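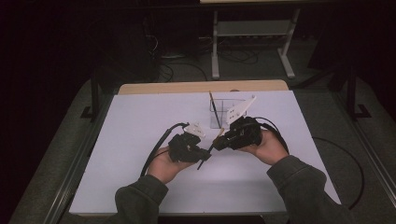 News > Press > Live Music

Kellville Sound Weekend returns in August with 70 acts on 5 stages

The Kellville Sound Weekend comes back this August for its second edition, and the program is bigger than before. Over 2 days, 70 bands and solo artists will play on 5 stages in the center of town, from the old Zarby warehouse to the small garden behind the library.

Last year the festival sold 1254 tickets. The organizer, Molano Live, has now added a late stage for electronic music, which opens at 10 p.m. and is for visitors over 18 only.

Among the first names confirmed are the folk group Kermani, who will open the main stage with songs from their new record, and many young artists from the region who play for a festival public for the first time.

"We received a lot of demos this winter, and we listened to every one of them," says Oluwatosin Wike, head of program at Molano Live. "The choice was difficult – some evenings we were still discussing one song at midnight."

Weekend passes and day tickets are on sale now at the Zarby box office and at the library desk. Children under 12 enter free with an adult. The full timetable will be published in the month before the festival.

Journalists can ask for press passes from the Molano Live office in Kellville until the end of July.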